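Notebook entry, June 5, 2021
Kitchen simulation, sink counter layouts
Sekville Robotics Laboratory, manipulation group
Entered by: Wubit Endale

Purpose of the work

To establish whether the policy trained on the Mikuš task set depends on where the objects in the kitchen happen to stand, and to what extent its success rate holds when items that have no part in the task are added to the counter and the shelf. The question was left open in the last entry and was raised again when the Bavthorpe draft was read through.

Method

The base layout was kept fixed: sink, tap, shelf and counter in the positions used for training. The instruction given to the policy was also fixed, in the form "move the apple from the shelf to the counter". Two conditions were run.

Condition A: apple on the shelf, nothing else that can be moved.
Condition B: apple on the shelf, with further items added to the shelf and the counter, drawn from the food and tableware list.

Each condition was run for 680 episodes, divided over 4 random seeds. The episode limit, the control rate and the starting pose were those of the training runs. An episode was counted as a success when the apple was at rest on the counter and released before the limit. Apples that came to rest in the basin were counted as failures, including those that had touched the counter first. This is stricter than the rule used by the Ikthorpe group, and the two sets of figures should not be placed in one table without a note.

Observations

Condition A behaved as expected and requires no comment beyond the log.

Condition B was weaker on every seed. The failures fall into two kinds. In the first, the approach to the shelf is correct but the grasp closes early, short of the apple. In the second, the policy turns towards food on the counter and does not return to the shelf within the limit. The second kind was not foreseen. It is more frequent when a plate with food on it stands close to the sink, and the colour of the plate has not been separated from its position, so no claim can be made about either.

A bottle on the shelf beside the apple had less effect than was assumed when the conditions were planned. Knocked bottles were logged but do not count towards failure under the present rule – this should be reviewed before the next series.

Difficulties

One batch of 40 episodes on seed 2 was run with the old friction value for the apple. The batch has been removed and run again with the correct value. The old log is kept in the archive folder and must not be merged.

Rendering and physics were stepped together throughout. It was suggested that they be separated to save time, but this would alter the delay between picture and action and would make the results hard to compare with the training runs.

Further work

Repeat condition B with plates but without food. Repeat with food moved to the far end of the counter. Hold the bottle fixed in both. The revised series is to be finished in August, before the Bavthorpe draft is returned.

Layout from the condition B set, sink counter view: 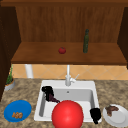

Mikuš asks whether the early grasps in condition B come from the policy or from the depth estimate, and would like the second kind of failure reported separately in the draft, with the episode logs for all seeds attached.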